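Last updated: 20 Apr 2018

Boiler diary, entry 30

Got the return temperature down at last. The Iltine unit has been short cycling since November, firing for a few minutes and shutting off well before the far radiators warmed through. I had blamed the thermostat and then the pump. Both test fine. The fault was in the balancing, and most of that was my own doing when I added the towel rail upstairs and left its valve wide open.

Procedure, so I have it for next year. Shut every lockshield, counting turns to closed and writing the number on tape on the valve body. Open the farthest radiator fully. Open the nearest by a quarter turn. Run from cold with the house stat turned up, clip one probe on the flow tail and one on the return tail, and wait for the drop to settle before touching anything. Adjust, wait again, move on. It is slow work. The small bedroom took most of the morning because the valve there has a sticky spindle and jumps past the setting. A drop of silicone grease on the stem helped a little. The packing nut weeps when I back it off, so I left it alone after that.

The pump was on its highest speed. I set it to 2 and the whistle in the hall pipe stopped at once. Flow is lower but the drop across the system is now wide enough for the burner to stay lit. Logged gas use over the test period against the same length of run last week. The outdoor temperature was not the same, so I don't put much weight on the comparison.

Called Tekle Gebru about the expansion tank. He says the precharge should be checked with the water side drained to zero, and I had been reading it with the system full. Did it again his way and it was low. Pumped it up with the bicycle pump, refilled, bled the top floor. The gauge has held since lunch. He also thinks the Flindow filter should come out before next winter and be replaced with the Urquijo type, which has a proper drain. The quote for the filter and fitting was 1375, and I will not be paying that this year. I can clean the old one.

Ordered inhibitor, two bottles. The Cuver sheet gives a dose by system volume, and my figure for volume is 238 liters, worked out from the radiator tables plus pipe runs. The tables are for newer panels than mine, so I will dose to that and check with a test strip after a week.

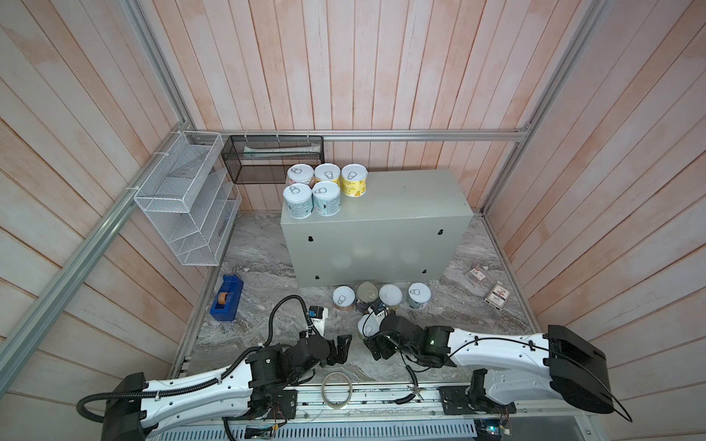
Gray metal cabinet, mesh baskets on the rails.

Remaining jobs: lag the bare pipe under the stairs, label the zone valves, replace the sticky lockshield when the system is next drained. Also find the second probe clip. I had it in my hand at the towel rail and have not seen it since.

Pressure at bedtime unchanged. Heating off, window open in the small bedroom to clear the smell of flux.

Shares: 2 - Comments: 0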